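Altitz 200 Open-Top Utility Bin, Gray
Review by Remigiusz Baran
October 8, 2025

Rating: 6 out of 10

The Altitz 200 is a gray bin with an open top, four outward-sloping sides and a flat floor. I bought mine from Sandu in June under part number 3826 and have kept it on a tabletop since then, where it holds kitchen odds and ends: spoons, lids and other small pieces that would otherwise end up in a drawer.

Dimensions and fit

Sandu lists the usable volume at 94 percent of the nominal figure. I did not measure it. The bin is large for a table and should be treated as a fixture. Check the depth of your table before ordering. The sloped walls take up more room at the rim than at the base, and the footprint on the product page is the base only.

Access

This is the strong point. The top is fully open, there are no dividers, and the slope of the walls leaves space to reach in at an angle. Flat items are the exception. A thin lid lying flush on the floor is hard to get an edge under, and a spoon that settles near the back wall has to be lifted by the bowl or slid forward first. The Clomerholm tray I used before had a ribbed floor, and thin items were easier to pick up from it. It was also harder to wipe out.

Floor

The floor has small round holes in it. They are too small to lose a utensil through, but crumbs and powder will pass, so put a mat under the bin if the table matters to you.

Surface wear

The finish is the weak point. The floor scuffs easily and holds a pale powdery dust that a dry cloth only moves around. A damp cloth does better. The inside walls mark at different rates, and the far wall on mine is the worst. I would not use this bin where appearance counts.

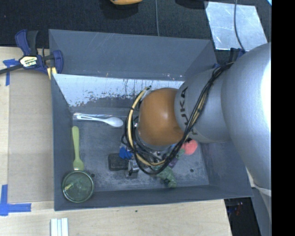
Altitz 200 in use. Wear on the floor and far wall, white plastic spoon at left.

Cleaning

Empty the bin, brush the corners, wipe with a damp cloth, dry. The rear edge of the floor collects the most debris and needs a narrow brush. Skanimis sells one that fits, though an old toothbrush does the same job.

Verdict

Good access, stable on the table, poor finish. Two points off for the surface, one for the floor holes and one for the way the footprint is listed. I would buy it again for a workroom or pantry, but for an open kitchen I would look at something with a tougher interior.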